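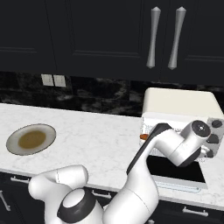

11/22/25, sim kitchen, toaster oven task

Picked up the Koskela layouts again this morning. Goal for the week is a clean set of demos for the toaster oven family: open door, close door, turn a knob. Layout with the black cabinets and the white marble counter is the one giving us trouble. When the arm reaches up to the oven, the wrist ends up just left of the knobs and the bottom one is partly hidden from this view. Sherif teleoperates from this same view, so he has been guessing at that knob. The top one is fully visible and he has no complaints there.

Count after last night's merge is 3,312 episodes across all layouts. Ran the replay check on the new batch. 17 failed. I went through them by hand:

- most are knob turns where the gripper closed early and slid off
- 2 are bad resets, arm starts already touching the counter
- one has no action stream at all, looks like the logger died

Deleted the bad resets and the empty one. Kept the slips but tagged them as failures. Efraín wants them for the success classifier and they cost us nothing to store.

Changes made today:

Cut the max episode length to 90 seconds. Anything longer was the operator backing off and trying again, and the policy picks up the hesitation.

Added a second view from the right side for knob episodes only. Did not touch the main view, so old and new data still line up. Loader in Clondora needs to accept episodes with a missing view. Wrote that, not tested on the full set.

Randomized the base position a little more, mostly sideways. Too much forward and the elbow goes into the lower cabinets. Collision shapes on those doors are coarse, watch for it.

Plate of food on the left of the counter stays in as a distractor. Sherif asked if we should drop it for speed. Tried a short run with it removed and could not see a difference in step time. Position should vary though, at the moment it gets the same pose every reset in this layout. Found the line, the sampler was reading the seed from the layout and ignoring the episode seed. Fixed. Older layouts may have the same bug.

Open questions:

Instruction text. We have "turn the bottom knob" and "turn the lower knob" for the same thing, plus a few that only say "turn the knob" on an oven with three of them. Those last ones are not usable as is. Efraín will relabel from the joint states.

Do we mirror the layouts? It would double the set cheaply but the arm is not symmetric at the elbow and I don't trust the result.

Next: rerun the replay check with the side view on, then hand Sherif the new build. Training run goes on the Ranari machine once the relabel is in.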